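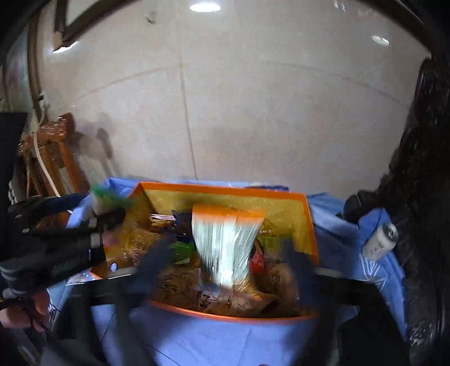 According to I-hsuan Chung, I'm wasting my evenings. Two straight fingers will do for nearly everything in a kitchen or a shop, she wrote under my last post, and anyone who spends more than that on a gripper is paying for the pleasure of looking at it. She'd also like me to stop going on about noodles.

I won't stop going on about noodles, sorry. But I've been chewing over the rest of it since November and I think she's about two thirds right, which is annoying.

So, the background. I've had three hand-held grippers on loan, all meant for recording how a person picks things up so that an arm can have a go later. The Jakar is the plain one, with two stiff fingers and a trigger. The Durnis has softer pads and a wrist that gives a bit. The Lorkness is the clever one with the force readout, and it costs 4000 pounds against 169 for the Jakar (yes, I checked that twice as well). I did 30 picks with each of them, same snacks, same tray, same tired forearm.

I went in wanting the Lorkness to win. It's lovely to hold! And on the crisps it was miles better, because a puffy bag tells you nothing until it's already slipping and those numbers climbing on the screen really do help. But a bundle of noodles in plastic wrap, stood on its end with other packets jammed in round it, is a different sort of problem. You need thin fingers that get down the sides without shoving everything else over. The Jakar has those. The Durnis pads are fat and grippy and kept dragging the neighbours up too, so I'd go in for one thing and come out with one and a half.

Where I part company with I-hsuan is cameras. She lumps them in with the fancy extras and I think that's where the money should go. With the Jakar I was moving at my normal speed and a good half of what I got back had fingers like smears. You can't learn where a grasp closed from a smear. Slowing down fixes it, but then you're recording somebody being careful, and I don't pick up my shopping like that, do you?

My brother-in-law builds controllers at Grímsdóttir and his view is that you should just record 3000 goes and let the bad ones wash out. Maybe. He's not the one squeezing the trigger, though, and my thumb was complaining long before the end of the second lot.

If it were my own money I'd buy the cheap fingers, put a better camera on them and keep a set of soft pads in a drawer for anything round. Cans are the thing I haven't sorted. The Jakar holds one well enough straight up, but lean it over a touch and the fingers only meet it along one edge, and I've yet to find an angle I trust. The Durnis goes back next week, so I'll do cans with that one first.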